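Responding to a Compromised Website or Account

Larnbridge Digital Safety Office, Guidance for Members

Members who find that their website has been altered, or that private documents have been posted without consent, should follow the steps below in order.

Step 1. Record what was posted

Save a copy of every affected page before requesting removal. Note the web address and the time of day. Store the copies on a device that was not signed in to the affected account.

Step 2. Take the site offline

Ask the hosting provider to suspend public access. Members hosted through Plenmont may do this from the account panel; suspension takes effect within 60 minutes.

Step 3. Replace passwords

Begin with the email account used for password resets. Each new password should be unique. Sign out of all other sessions and turn on two-step verification.

Step 4. List the exposed documents

Include identity cards, travel documents, personal photographs, and medical or pharmacy records. Prescription details are often overlooked, and the pharmacy should be told if they have been published.
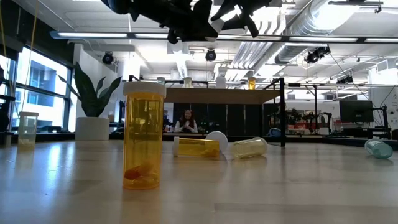
Step 5. Notify the issuing agencies

Report exposed licenses and passports to the agency that issued them and ask whether a replacement number is available. Request a fraud alert from a credit bureau.

Step 6. Request removal

Submit a separate removal request to each platform carrying the material. Keep all confirmation numbers.

Members who are receiving threats should contact the police first. Questions about this guidance may be directed to Floarea Ursu, Member Services.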